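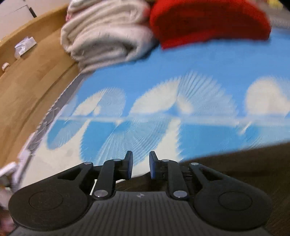 Re: Grasp width filter before or after the planner?

Print this message | E-mail this message to a friend

Wednesday's build notes say the new width filter is "ready for general use" and the post quoted at the bottom pretty much repeats that. I have spent two evenings with it and I don't think it is. I'd like to say why before it gets merged into the main Pant branch and we all have to live with it.

> The filter now runs ahead of the planner. It takes the opening between
> the fingertips, compares it with the object mask, and drops any grasp
> candidate that would not fit. On the Walleck recordings this threw out
> 1,313 of 3,190 candidates, and planning got noticeably faster. I see no
> reason to keep the old check at the end of the chain. Soft goods are
> included, the mask handles them the same way as everything else.
>
> Unless somebody objects I will remove the old check this week.

Consider this the objection.

Start with the number. 1,313 out of 3,190 is how many were dropped. It says nothing about how many should have been dropped. Of course planning got faster, you gave it less to plan. I could drop all 3,190 and it would be very fast indeed. What I want to see is how many of the rejected ones would have been fine, and there is no such figure in the post or in the build notes. I asked for the same thing in April about the collision margin and never got it then either.

So I did a small version myself. I pulled 783 of the rejected candidates, only the ones on cloth, and went through them with the old check switched back on and the new one off. The old check accepts a good part of them. I am not claiming the old check is right every time, it has its own problems with thin edges, but two filters that disagree this much can't both be "ready" and I would like to know which one is lying before we delete either.

The image I put with this message is typical of the set. Open hand-held gripper, nothing between the tips, patterned cloth under it, rolled and folded towels behind on the left and a folded red textile on the right. A person would look at that and see a towel fold or the corner of the red flap as a place to grab. The filter looks at the mask of the whole towel stack, decides it is wider than the opening, and throws away every candidate on it. The stack being wider than the gripper has nothing to do with whether you can pinch one fold of it. This is what I mean when I say soft goods are not handled "the same way as everything else". They are handled the same way, and that is the bug.

Then there is the cloth. Look at the print. Big rounded leaf or shell shapes in cream and blue, with fine lines fanning out through them, and a pale band running across. The segmenter loves this. With default settings I get separate masks for several of the printed shapes, each with a nice closed outline, and the filter happily measures them and decides some will fit between the fingertips. So on one image we reject a real fold and pass a drawing of a leaf. The planner then gets a candidate in the middle of a flat cloth and spends its time budget on that. If the end check is gone nothing downstream catches it, because the end check is the only place we look at depth at all.

I know the answer will be "tune the segmenter". Fine, but tune it to what? I tried 9 settings. The ones that stop breaking up the print also merge the towels with whatever is next to them. There may be a setting that works on this cloth, and I'd bet it fails on the next one. I don't want to ship a filter whose result depends on somebody's taste in bedspreads, or tablecloths, or whatever else gets laid out.

A smaller point, on how the opening is measured. The code takes the distance between the two fingertip detections in pixels and converts it with a fixed scale. The pads in my images are a dark bluish purple on black fingers, and the detector sometimes puts the tip on the pad and sometimes on the outer edge of the finger. Look at two neighboring rows of the log and the opening jumps while the gripper is supposed to be held still. I also see detections landing on the silver pivots at the upper joints, which are bright and easy to find and have no business in a width measurement. Whoever wrote the confidence threshold seems to have assumed that bright and round means good.

And please can we stop dividing by that fixed scale. It is right at one distance and wrong at all the others. Resura's calibration file already has the geometry in it and the loader reads it, we just never use it after startup.

What I would accept:

- Keep the old check at the end. It costs little next to the planning itself.
- Let the new filter rank candidates and not delete them, at least for anything labeled as cloth.
- Compare the opening with the local thickness at the contact point. Whole-mask width should go.
- Require some depth change at the contact before a mask counts as an object.
- Put the rejected candidates in the log with the reason. Right now they just vanish and I had to patch the code to get them out.

The last one is maybe ten lines and I'll send the patch whatever happens with the rest.

I'd also like to hear from anyone running the Oltilen planner in place of ours. It does its own width test internally, as far as I can tell from reading the source, so with the filter in front you would be testing twice with two different numbers. Has anybody compared them? I haven't got it building here. The dependency list wants a newer compiler than the one on the lab machine and I gave up after the second round of errors.

For hard objects I have less to complain about. Boxes and cups went through more or less as the post describes, and if somebody wants to turn the filter on for those today I won't stand in the way. But the flag is global, so there is no turning it on for those only. That should be fixed before the default changes.

The list of frame indexes and my patched logger are in the usual upload folder, under "width-check". Run it on your own cloth recordings and post what you get, including if it comes out better than mine.

Print this message | E-mail this message to a friend

Last updated: November 13, 2024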